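Robot station joins the kitting room at Lalholm

2023-09-05 | Staff Newsletter Desk
Reading time: 3 min

The robot station in the kitting room at Lalholm is now part of the normal working day. It was installed in May and has been operated on the early shift only while colleagues were trained. From this month it will also be available to the late shift.

The station handles small stationery items for the office and school packs supplied to Nedell. Until this year all of this work was done by hand. A standard order is 2,000 packs, and staff had told management for some time that repeated picking of small items was the most tiring part of the job.

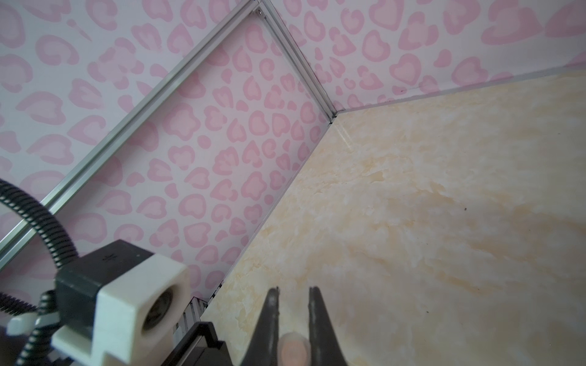

The gripper at the corner of the station, with the marbled floor panel and patterned walls.

Colleagues will notice a change in how the work is divided. Picking from the long benches will be reduced, and more time will be given to checking, loading and putting right any item the gripper has missed. Each shift will have 3 trained operators, who will rotate with the packing tables so that no person spends a full day at one task. No post is to be removed as a result of the change, and rates of pay are unaffected.

Training has been provided by Agbayani. It covers starting and stopping the station, clearing a dropped item and recording a fault. So far 44 members of staff have completed the course – a further group will attend at the Lakham site, where a second station is planned. Those who would prefer to remain at the packing tables may do so and should speak to their shift lead.

Pens and markers remain the items that need most attention. They can roll when set down, and two lying side by side must be picked up one at a time. Operators are asked to record every missed pick, including those corrected straight away.

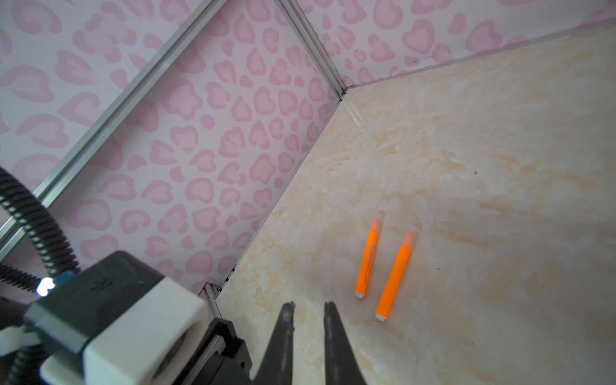
One operator on the early shift remarked that her wrists were less sore by the end of the week, but that she had not expected to miss the talk along the bench, and she asked that the checking tables be placed closer together. The request has been passed to the site team, and a revised floor plan will be displayed outside the canteen.

Questions about rotas or training dates should be sent to the kitting room office.

Shares: 164
Comments: 3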